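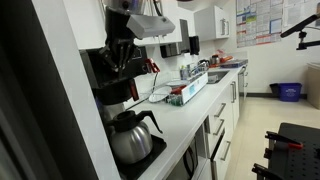
Coffee station, Wustbridge kitchen. Steel carafe on the warming plate.

January, 4 p.m.

Water hardness again. Zeng sent over their leaflet for the inline softening cartridge and two people have already asked me when we're buying one. Not yet, as far as I'm concerned.

The claim is 2,000 liters per cartridge at "typical hardness." No number given for typical. Our tap in Wustbridge is fed from the Weltomholm wells, and the Prultuvcombe building is on reservoir water, so whatever typical means it can't mean both. I want the hardness in mg/L on paper before I believe any lifetime figure.

Their before-and-after chart has two points on it. Two. No error bars, no note of flow rate, no mention of whether the line was flushed first.

Ran our own strips this afternoon. Cold tap, after a 60 second flush: the pad landed somewhere between two color blocks and I could talk myself into either one. Strips are no good for this. Did a proper titration on 100 mL samples, 4 repeats. The first overshot (my fault, the buret tip was dripping), the other three agree well enough to keep. Values are in the bench book, don't copy them from the whiteboard, I wrote one down wrong there.

Also not convinced that scale is what's slowing the still. The inlet screen hasn't been pulled since before the move and I'd bet on grit. Cheaper to look.

To do:
- pull the inlet screen, weigh whatever is in it
- get a sample from Prultuvcombe, glass bottle, filled to the top
- ask Zeng for raw data, and at what flow
- fresh indicator, the old bottle has gone a funny brown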